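The Long Way Back to the Workbench

Saturday, September 4, 2021

When the Feteck plant closed its repair counter, people in town had to decide what to do with things that stopped working. Most of them did what people everywhere do. They put the toaster in the trash and bought another one.

Shahab Bahrami kept his. He had worked the counter for years and had a garage with good light, a bench vise and a set of drawers full of screws sorted by thread. Neighbors started leaving things on his step with a note taped to them. One note said only "hums." He fixed that one, a desk fan, and it is still running in his kitchen window. The owner never came back for it.

Today his shop, Feltari, takes up the ground floor of a former print works on the east side of town. It has 119 items on the shelf waiting for a turn. The list is kept in a ledger by the door, in pencil, and people can look up where they stand.

Repair work is slow, and the pay is not good. A lamp that needs a new switch can be done over a cup of coffee. A sewing machine that has sat in a damp basement may take up most of a week, and its owner will not want to pay for a week. Bahrami charges by the job and agrees on the price before he picks up a screwdriver. He says he guesses wrong often enough that the two kinds of mistakes come out even.

Parts are the bigger problem. Many small appliances are glued shut now, or held with screws that call for a special driver. Bahrami buys broken machines for what is inside them and trades with a dealer called Wavance, which ships used motors and belts by the crate. A crate came in August with 686 parts in it, none of them labeled. He was still going through it last week.
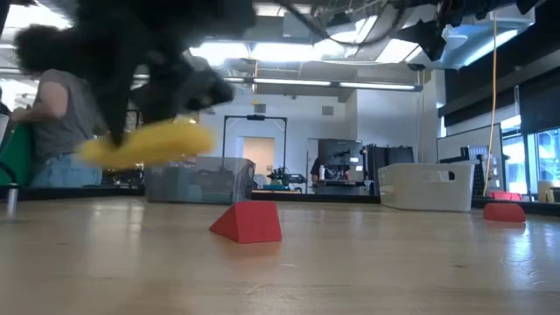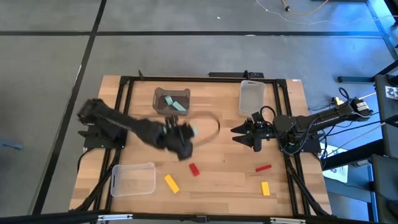

The customers have changed over the years. In the beginning they were mostly retired people who could not stand to throw out a good radio. Now he sees students, young parents and a fair number of people who want to learn to do the work themselves. For them he runs an evening class, with two people to a bench. They start with a plug and a length of cord, and they cut the same plug off and wire it again until he is satisfied.

"The first thing they want to know is what tool to buy," Bahrami said. "I tell them to buy a tray with a lip on it, so the screws stay put."

Some repairs he turns down. He will not open a microwave, and he will not touch anything with a swollen battery. He also sends people home when the fix would cost more than the thing is worth to them, though he asks first what it is worth. A man once paid for two visits to save a plastic alarm clock that had belonged to his sister.

The building may be sold. Vídalín, the company that owns it, has told tenants their leases will run through next year and has made no promises past that. Bahrami has looked at one other space, which was cheaper but up a flight of stairs – hard on anyone carrying a sewing machine. For now he is putting up more shelves.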